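Home | News | Artists | Releases | Tour | Press | Contact

Bitura announce second album "Galano" and spring dates

The four-piece Bitura will release their second album, "Galano," in February on the Fenadis label. The record has nine songs and runs 40 minutes. It will be sold on vinyl, on CD and as a download.

The band recorded it in a former net loft over two winters, playing together in one room with few overdubs. Singer and guitarist Nazmiye Şimşekoğlu wrote most of the lyrics on night shifts. "I wanted short songs that said one thing each," she said. "Some of them got loud anyway. We left those alone."

Drummer Inger Lauritsen produced the album, her first time in that job. She mixed it on the same desk the band used for their debut — a heavy old console with several dead channels. The opening track, "Brandão," goes out to radio on Monday and will be the only single before release.

"Galano" is slower than the first record and has more organ on it. Two songs are sung in Turkish. The last one, "Low Water," was kept from a rehearsal tape after three studio versions were thrown out.

The first vinyl pressing is 281 copies, hand-numbered, with a printed lyric sheet. Fenadis will hold back 140 of those for the merchandise table on the spring tour. The rest can be ordered from the label's store.

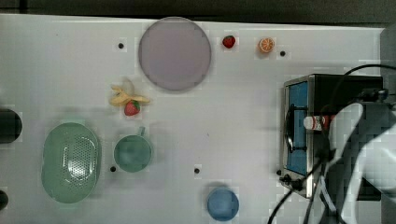 Will the vinyl be pressed again if it sells out?

Fenadis plans a second pressing in the summer on plain black vinyl, without numbering.

Doors on all tour dates are at 7:30 p.m. and the band plays at 9. There is no support act on the first two nights. Press copies and interview requests go through the Fenadis office — please name your publication and your deadline.

Recent news
Bitura: lyric sheet for the debut now online
Fenadis store: winter shipping times
Tour: venue change for the opening night
New rehearsal recordings from the net loft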